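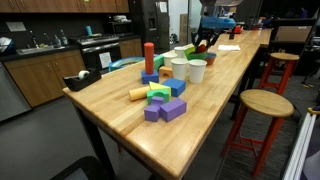
The Liltov Zunholm Floor Lamp After Nine Months in a Dark Living Room

By Paraskevi Vrettos
June 17, 2021

We use cookies to remember your preferences and to understand how our pages are read. By continuing you agree to our cookie policy. Accept | Manage settings

My living room looks to the north and has one ceiling light in the middle, which I dislike very much. It makes every face tired and every wall gray. For years I lived with two small table lamps and a string of bulbs over the bookshelf, and I told to visitors that I prefer a soft atmosphere. The truth is that I could not read after dinner in my own armchair.

So last autumn I bought the Zunholm from Liltov. It is a tall arc lamp with a round foot of stone, a bent metal stem and a wide linen shade. I paid for it with my own money, the full price, and I have used it every evening for nine months. I think this is long enough to write something useful.

The assembly

The lamp arrives in one flat box and one small, very heavy box. The heavy one is the foot. Please ask a second person to help you with it. My neighbor Rafail Spanos carried it up the stairs for me and he was not so talkative when he reached my door.

The stem comes in sections which you screw one into the other, with the cable already inside. Here you must have patience. If you turn the section, the cable turns also, and after some turns it becomes twisted and pushes back. The instruction sheet shows a small curved arrow and nothing more. My advice is to hold the stem still on the floor and turn only the next section, slowly, and to let the cable free at the bottom end. I did it wrong the first time and had to begin again.

The shade is held by a ring. The ring is plastic and feels cheaper than the rest. It has not broken, but I touch it with care.

How it looks

I chose the black stem with the natural linen shade. There is also a brass version, and I went to see it in the Tsolakis store before I decided. The brass is more yellow than in the catalog photos. In a room with warm wood and dark green walls it would be beautiful, I am sure. My walls are a chalky white and my sofa is the color of oatmeal, and there the brass looked to me like a thing from a hotel lobby.

The black is matte and it draws a clean line in the room. I like this line more than I expected. It goes up behind the sofa, bends over the armchair and stops above the corner of the rug, and in this way it connects two pieces of furniture that before had nothing to say to each other. When the lamp is off, it still does something for the room. I cannot say this about many lamps that I owned.

The shade is wide, wider than you imagine from the pictures on the website. Before you order, I recommend to cut a circle from newspaper in the size of the shade and to hang it from a broom handle at the right height. It is a silly thing to do but you will know in one minute if the shade will hit a tall person. In my case I moved the armchair a little to the wall and it was fine.

The foot is a gray stone with some lighter veins. Mine has a vein that crosses almost the whole surface, and the one in the store had nearly none, so you take what you get. It has felt under it and did not mark my floor.

The light

The lamp is sold without a bulb. I find this a little mean at such a price, but it gives you the freedom to choose. I first used a bulb of 700 lumens with a warm tone, and for general evening light it was perfect: soft on the ceiling, clear on the seat of the chair, no hard shadow on the wall. For reading small print I wanted more, and I changed to a stronger one. With the stronger bulb the linen shows its weave, and I can see also the seam. Some people will love this. I went back to the first bulb in the winter and I put a small clip lamp on the shelf for my embroidery.

Linen gives a color to the light, please remember this when you choose paint or textiles. My white wall behind the lamp becomes cream in the evening, and a cushion which I believed to be cool gray looks beige. I do not mind. But if you spent weeks to find the exact right white, you may be disappointed after sunset, and a paper shade or a glass globe would be a better choice for you.

Inside the shade there is a diffuser disc, so when you sit under the lamp you do not look directly in the bulb. It is a good detail and cheaper lamps often forget it. The disc collects dust and, in summer, small insects. I take it off and wipe it with a damp cloth, then dry it well.

The switch

Now I must complain. The switch is on the cable, on the floor, and the cable comes out from the back of the foot. Because the foot stands behind my sofa, the switch is also behind my sofa. I do not know who designed this. An arc lamp is made to stand behind things! A person who designs such a lamp should know that nobody wants to go on her knees every evening to find a button between the wall and the furniture.

I solved it with a Zikix plug with a remote control, which I had already in a drawer from the Christmas lights. It is simple and it works well with the lamp. If you want to dim the light, you need a bulb with its own dimming, as the switch of the Zunholm only knows on and off.

Stability and daily life

I was worried about the stability, but the foot is really heavy and the lamp stands firmly. If somebody walks with energy on my old wooden floor, the shade moves up and down very slightly for a few moments. My sister found this elegant. I found it annoying during the first week and now I do not see it.

The lamp does not like to be moved. I am a person who changes the room with the seasons – in December everything turns toward the tree, in spring everything goes back to the window – and with this lamp I think twice. To move it you have to tip the foot and roll it on its edge, and I would not do this on a parquet that I love. I put an old blanket under it and pull.

Cleaning is easy. The stem needs a dry cloth, the stone a damp one, and the linen I brush with a soft clothes brush from top to bottom. After nine months the shade did not turn yellow on the inside. I cook in the next room with the door open, so I consider this a good result.

The price

It costs $100 more than the arc lamp I almost bought from the same store. The other one had a metal shade and a foot of concrete. It was a nice lamp, but the metal shade throws all the light down in a hard circle and leaves the rest of the room in darkness, and that was exactly the problem I wanted to solve. For a dining table I would have taken the metal one without thinking. For a sitting corner, I am happy that I paid the difference.

Replacement shades can be ordered, in linen or in a dark cotton. I asked in the store and the delivery takes some weeks.

For whom is it good

If you have a low ceiling, go and see it first, because the arc is high and in a small room it can feel like a tree. If you have a rented apartment where you cannot touch the ceiling wiring, it is a very good answer and you take it with you when you leave. With small children or a cat that climbs, I would be more careful with the shade than with the foot.

What I like: the line of the stem, the soft light, the diffuser, the honest weight of the foot.

What I do not like: the position of the switch, the plastic ring, the cable that twists during the assembly, no bulb in the box.

I would buy it again in black. I would also buy the remote plug on the same day and not after three weeks of crawling behind the sofa.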